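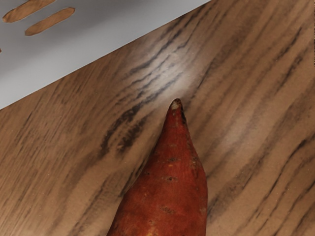 Holes in the spatula: fixing the support-plane fit

Blog > Perception > Segmentation notes

Last updated: August

I have spent most of this month on one bug in the tabletop segmenter, and the render at the top is the test case I kept coming back to. Grey slotted turner, sweet potato, wood grain. The planner only needs two objects and a surface out of it. For a while it was getting five.

The pipeline is ordinary. Mesow renders colour and depth, Druson fits the support plane and clusters whatever is left over, and the clusters go to the grasp planner as convex hulls. The clustering step had been stable for long enough that I'd stopped reading its logs.

What broke it was the turner. It lies flat, so its top face sits only a couple of millimetres above the plane, and our inlier band was wider than that. Depending on the seed, the fit would absorb part of the utensil into the table, and the slots did the rest. Wood showing through a slot is correctly labelled as table, but once the strips between slots start going missing as well, one utensil turns into several slivers. Each sliver gets its own hull and its own grasp candidates, and the planner picks one with great confidence.

Zhuoran Qiu suggested tightening the band and leaving it there. I tried that first. It works on clean depth and falls over as soon as the noise model is switched on, at which point the table itself starts producing clusters.

The version I merged does three things:

1. Fit the plane with the wide band, as before, then refit using only the lowest mode of the residual histogram. Thin flat objects show up as a second, smaller bump.
2. Run the colour edges over the ambiguous residuals only. Running them over the whole image was a mistake I made early on. The grain in this texture is dark and streaky enough that an edge detector sees an object every few pixels.
3. Close holes in a mask when the hole's interior agrees with the plane in depth and its boundary is fully enclosed. The hole stays a hole for collision purposes but no longer splits the label.

Step 3 has an obvious gap. A slot that runs out of view isn't fully enclosed, so it doesn't get closed. In this crop that applies to the slot at the top left and to the little brown sliver at the left edge. I now treat the image border as part of the boundary if the mask touches it on both sides of the opening. It is a heuristic and I expect to regret it with forks.

The sweet potato gave no trouble in depth, being a lump. Its skin is close enough to the wood in hue that the old colour-only fallback merged the two, so I've removed the fallback. The hull is still wrong at the bottom of the view, where the body is cut off. The planner was centring grasps on the visible part as though it were the whole tuber. Hulls that touch the border now carry a truncated flag, and the planner asks for another viewpoint before it commits to a width.

I reran the regression set, 2,576 renders, with the noise model on. Split labels on flat utensils are down to 5, all of them with the turner partly under something else. Runtime went up, mainly from the histogram refit. I capped that at 2,000 sampled residuals and couldn't measure a difference in the fitted plane. At 200 the second bump disappears, so don't go that low.

Xinyi Ye asked whether the highlight on the wood matters. For depth, no, as the simulator's depth doesn't know about gloss. A real sensor might well drop returns there, and our noise model has nothing for it yet. That's next, along with porting the border rule to the Custeck branch, which still has the old mask format and a colour conversion I don't trust.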